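Mutorow Two-Finger Gripper Kit
Weltby shared workshop, parts and kits page
Part no. 3458

If you have an arm at home that moves nicely and has nothing useful on the end of it, this is the kit we'd point you to first. Polyxeni Margaritis drew the original on the back bench at Weltby and has built more of them than anyone, and she still gets excited every time a new one closes for the first time (so do we!).

The Mutorow is a parallel gripper with two wide-opening fingers and flat pads. It bolts to the standard Clutik wrist plate, or to anything else you're willing to drill. Most of the body is printed, so you can choose your own colour, though dark grey hides the layer lines best.

What's in the bag
Servo and horn
Two finger rails with pads
Linkage set and pivot pins
6 shoulder screws, plus the short ones for the cover
Wiring lead, 300 mm
Printed guide with the centring jig on the last page

Print files for the body come with the kit. If you don't have a printer, ask at the desk and we'll run a set on ours for the cost of the filament.

The simulation model
This is the part we're really pleased with. Every kit comes with a matching model, so you can drive the gripper on your computer before you've put a single screw in. Start it in the room file that Pintér made, with the cupboards and walls already in place, and turn on the wrist view. It's a great way to get a feel for how far the fingers spread and how much of your view the body takes up, and you can knock into the furniture all night without breaking anything.

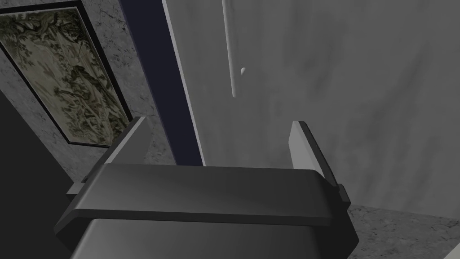

We'd suggest working through handles first. They're thin, they need the wrist turned the right way, and a bad approach shows up quickly. Save your joint positions as you go, as the same file loads straight onto the real arm once you've set the servo limits. Go slowly the first time you do that, and keep a hand near the power switch.

Building it
Allow an evening. The linkage goes together dry, then comes apart again for a dab of grease, and yes, it's worth doing twice. Centre the servo before you fit the horn. If the fingers don't meet square, loosen both pivots a quarter turn, close the gripper on a bit of scrap card and tighten up again.

Pads wear, especially if you're picking up anything gritty. Spares are sold in pairs under part no. 1415, and they fit the older November version as well.

Pick up from the parts shelf at Weltby, or have it posted. Bring your finished one in to the evening session, 7 pm, if you'd like help with the tuning or just want to show it off.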